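Home | News | Products | Integration | Service Robots | Subscribe

Huvar opens orders for two-arm bedroom tidying kit

Huvar has opened orders for a two-arm kit intended for bedroom tidying, the first product the company has sold for use outside commercial laundries. The kit, listed as the Grestgate, covers clearing objects from a bed, straightening bedding and picking up from the floor next to it. Shipments to the first customers are planned for October.

The base package includes both arms, two grippers, a head camera, a controller and the task software. Huvar supplies the arms with its standard white gripper. The fingertips are a wear part and can be replaced by the user with one hex key. A mobile base is sold separately, and the kit will also mount on third-party bases that meet the load and power figures in the integration manual.

Clearing comes first in the task sequence. The software looks for items that don't belong to the bedding, ranks them by how easily they can be reached, and assigns each one to an arm. Thin, flat items are handled by a separate routine, as a glossy cover on a soft mattress gives a gripper little to close on. The routine brings a fingertip to one edge of the item before any attempt to grasp it.
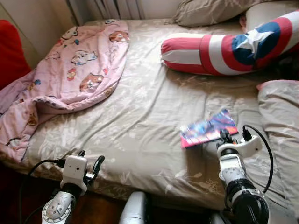
Gripper fingertip at the lower edge of a booklet on a rumpled test bed.

Bedding is classed as either fixed or loose. A fitted sheet counts as fixed, and the arms will smooth it but won't try to lift it. Blankets, pillows and cushions count as loose. Printed fabrics are supported in this release. Earlier software sometimes read a printed figure on a blanket as a separate object and sent an arm after it, a fault that Huvar says was corrected after retraining on 3,240 bedding images.

Operators can set keep-out zones around radiators, outlets and hanging cables from a tablet. The zones are stored with the room map and apply to both arms.

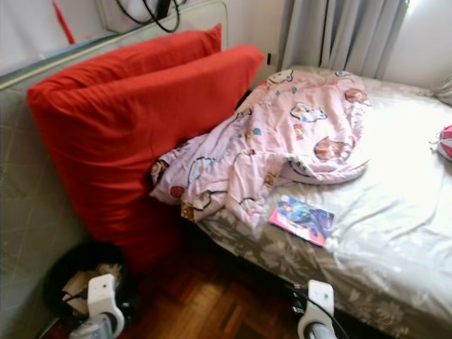
Strong daylight remains a limit. The manual advises closing curtains or blinds where the sun reaches the sheet directly, and the software will pause a task if too much of the camera view is overexposed. Depth readings on mirrored and glass surfaces are discarded, so a room with large panels needs a manual boundary drawn during setup. Huvar gives 30 minutes as the setup time for a single room.

The kit is being distributed by Jeon, which will also handle repairs from its service center in Viltidbridge. The first production run is 162 units. Replacement gripper assemblies are stocked separately, and an annual service plan is priced at $1,631, covering calibration, cable inspection and one set of fingertips. Software updates are included for the life of the plan.

A folding routine for blankets is in development and isn't part of the October release. Orders are being taken through Jeon's regional dealers.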